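Washable cover for a big round floor cushion, fabric keeps pulling at the seam

Posted in Home & Laundry, June 26, 2024
Asked by drumska_lane

I have a large round cushion with a fabric cover, white with a grey-blue floral print. The cover comes off with a zipper underneath. I washed it cold and hung it up, and now it's tight going back on. The seam by the zipper has started to open in one spot, a gap of 2 inches.

It sits in the front room and gets used every day. Clothes get dropped on it too, mostly dark ones, so the white background doesn't stay white for long.
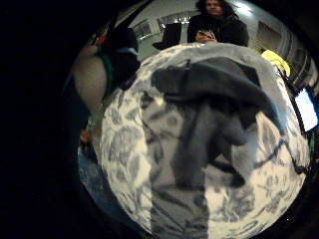
The tag says cotton, no percentage, and nothing about shrinking. I bought the cover from Kofler two years ago and they don't list that size anymore. Can I stretch it back, or should I take some of the filling out? I would like to keep this fabric if I can.

585 views

osix_home

Cotton covers shrink some on the first few washes. Put it back on while it is still a little damp. Close the zipper halfway, work the fabric around evenly with your hands, then close the rest. Let it finish drying on the cushion with a fan on it.

Fix the seam before you do any of this. Turn the cover inside out and sew past both ends of the gap by an inch or so. Use polyester thread and a short stitch. If the fabric next to the seam has frayed, iron a strip of cotton tape over it first and sew through both.

I would not take filling out yet. Mine went flat in the middle when I tried that and I had to buy more.

mbt16

just get a new one, they have them at Dirncombe in the bedding aisle. not sure about the flower print though

pale_kettle

Agree with the damp method. One thing to add, dark clothes can leave color on a white cover if they're new or damp. I keep a plain throw over mine and wash that every week, and the cover itself maybe twice a year.

If it is still tight after drying, unpick the seam on the bottom and sew in a strip of plain white cotton. It won't show from above. I did mine with an old pillowcase and it took an evening.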